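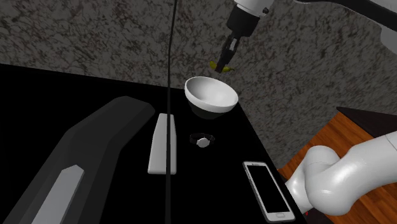

Chapter 6
Buying a Bench You Can't Touch

What you'll need before you start: the gripper exercises from Chapter 4, a laptop that doesn't complain too loudly, and a notebook. Paper is fine. I prefer paper.

My first simulated arm spent an entire afternoon trying to pick up a mug that I had placed, through a typing mistake of my own, slightly inside the table. The fingers closed, the mug shuddered, and then it shot off towards the ceiling at a speed I have never seen crockery reach in real life. I laughed, then I spent the evening wondering whether I'd learned anything about grasping at all. I had certainly learned something about that piece of software, and I've been fussy about simulators ever since.

So this chapter is about shopping. I know that sounds a bit grubby for a textbook, but sooner or later somebody is going to hand you a budget and ask which practice package the lab or the workshop ought to buy, and you'll want a better answer than "the one with the nice website". We're going to take a single product, the Jetow Tabletop kit, and go through it the way I'd go through it if it were my money. (Some of it was my money. I'll come to that.)

What the kit is

Jetow Tabletop is a software kit for practising pick-and-place on a virtual arm. You get an arm, a gripper, a set of tabletops and floors to put under them, and a library of household objects: fruit, bowls, phones, watches, the sort of clutter that collects on any kitchen side by the end of the week. You write or train a controller, you give it a task, you let it run, and the kit keeps a record of every attempt. It's sold by Erkance, who also run the support desk, and there's a teaching licence alongside the ordinary one. The teaching licence costs £762 a year for a room, however many people are in the room. I paid for the first year myself while the college made up its mind, so do bear in mind that I wanted it to be good.

The main rival in this chapter is Inix Bench, which is cheaper and which plenty of my students like better. I'll bring it in where the comparison helps, and the exercises at the end can be done with either.

Why a banana is harder than a box

Most demonstration tasks use cubes. Cubes are lovely! They have flat parallel sides, they stay where you put them, and a pair of fingers can come straight down over one and close with hardly any thought. If a seller shows you nothing but cubes, ask to see something else.

I always ask for the banana. It curves, so the direction you should close your fingers in changes along its length. It gets thinner towards one end, so a grip that is fine in the middle may be hopeless near the tip. It's happy to roll when nudged. And you can make the job meaner by putting it close to a bowl, where a clumsy approach will catch the rim with the gripper before the fruit is anywhere near being held. A kit that copes with a banana beside a bowl has had to get its contact shapes and its friction more or less right, and those are the two things you are paying for.

Jetow copes well. The curve of the fruit is a proper curve to the physics as well as to the eye, and when I aimed for the middle and got the wrist angle right, the fingers settled against it the way I'd expect. When I got the angle wrong, the banana swivelled. I was delighted. In Inix Bench the same bad grip simply worked, as though the fruit had been dabbed with glue, and a controller that passes that sort of test will let you down on a real bench.

Dark things on dark tables

Now to something I didn't like at first and have come round to. The default lighting in Jetow is moody. Put a watch with a black strap on the black tabletop and the strap very nearly vanishes, leaving you a pale face with not much around it. Students grumble about this every year, and I grumbled too. My colleague Suqin Cai put me right. Her view was that a workshop won't rearrange its lights for your camera, and a vision system that needs every object to stand out politely from its background is going to have a short career. She was right, and I now leave the lighting alone for the first fortnight. You can turn it up under Room Settings, and by all means do so while you're debugging. Just turn it back down before you write anything in your results table.

The same goes for things getting in the way of the view. Beginners tend to park the virtual camera somewhere high and clear where it sees everything. Try lowering it until the gripper hides part of whatever it's reaching for. That's the ordinary state of affairs in this job, and your controller had better be able to carry on when half the fruit has disappeared behind its own fingers.

The dull bits, which matter

Installing took me most of a morning. The installer wants a graphics driver newer than the one on our teaching machines, and says so only after it has unpacked everything, which is maddening. Ostap Lytvynenko, who looks after those machines, has since written a check script called Harasym that you can run first. It's on the book's web page and I'd use it.

The manual is clear on the arm and thin on the gripper. Finger force is given a chapter heading and hardly a page of text. Support answered my two questions on that subject properly, the second one with a worked file I still use.

Logging is where I think Jetow earns its price. Each attempt is saved with the joint positions, the contact forces and the camera view lined up in time, so when a grasp fails you can wind back to the moment of first touch and look. Inix Bench keeps the joints and the forces but you have to match up the camera yourself. I've done it. It took me nearly 6 hours for one session's work.

Would I buy it again?

For a room of learners, yes. For one person at home I'd start with Inix Bench and put up with the sticky fruit until it annoyed me. Your own answer may differ, and I'd like you to reach it with your own numbers, so please don't skip ahead to the results table in Section 6.4 until you've run the first two exercises.

Before you read on

Open whichever kit you have and load a tabletop with a bowl and a banana. Drive the arm by hand, no controller yet. Bring the fingers down over the middle of the fruit and close them slowly. Then do it again near the thin end, and again with the wrist turned a quarter of the way round. Write down what the banana did each time, in plain words. We'll put names to those movements in Section 6.1, starting with the swivel.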